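Blankets and Throws, Spare Room Closet – Munville

Sorting record and gallery. Page last changed August 16, 2022.

The spare room closet holds bedding from three households, merged when the McKinnon Street apartment was given up. All of it came out in January for sorting and refolding. Entries below are grouped by type, with the shelf each type goes back to. Dimensions are given only where they affect the fold.

The closet has four shelves, each 60 inches wide. Clear height is 11 inches on the top shelf and slightly more on the others. The center of the second shelf sags under load, so heavy pieces go to the ends.

Working method

Pieces are piled on the bed first and taken off one at a time. Each is shaken out, checked along the hems, and folded in thirds lengthwise, then in half until it fits the shelf depth. Thick pile is rolled when the folded stack springs open. Orlando Rengifo worked out the roll for the long throws and it has held up better than straps.
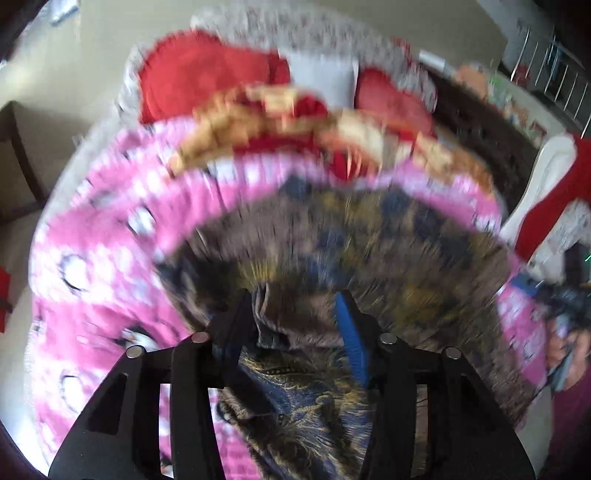
Cartoon prints are kept together on the lowest shelf, where children can reach them without pulling down the rest. Fold with the printed side out. A pink blanket folded to the plain side was mistaken for a sheet twice last winter and ended up in the wrong stack.

Patterned brown pieces go on the second shelf, left end. The dark ones shed on lighter fabric and should not be stacked directly against white or cream. A cotton pillowcase laid between them is enough.

Knitted and crocheted throws are stored flat, never hung. Hanging stretches the stitches along the fold line, and the stretch does not come out in the wash. Loose ends are worked back in with a blunt needle before the throw is put away. Yvette Fehr has the needle and the leftover yarn.

Labels

Shelf labels are Plalow card in slip-on holders. Write in pencil. Ink bled through on the first set after a damp spring, and two labels had to be read from the back.

Still to do

The top shelf has not been measured for depth at the right end, where the pipe box cuts in. Two fitted sheets have no matching flat sheet and are held in a Prulel bag on the closet floor. Gordon Paquette is checking his linen drawer for the flats. Corrections to shelf positions go to Meenakshi Chacko, who keeps the list taped inside the closet door.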